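Finally tackled the green table this afternoon, which I've been walking past since January pretending it wasn't my problem! Dae-han dropped off even more cables last night (he swears he needs every one of them) and I still can't tell which go with what. Put the kettle on, put the radio on, no more excuses.
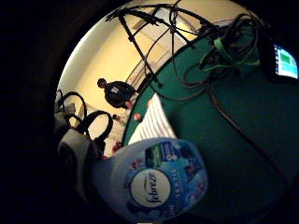 I gave myself until 3 and of course went way over, mostly from wandering off to answer Ngaio about the weekend. She wants me to bring the Febreze over for her car, poor thing, the dog's been in it again. Cables tomorrow. I want them sorted into bags, with labels, before Dae-han turns up with another armful.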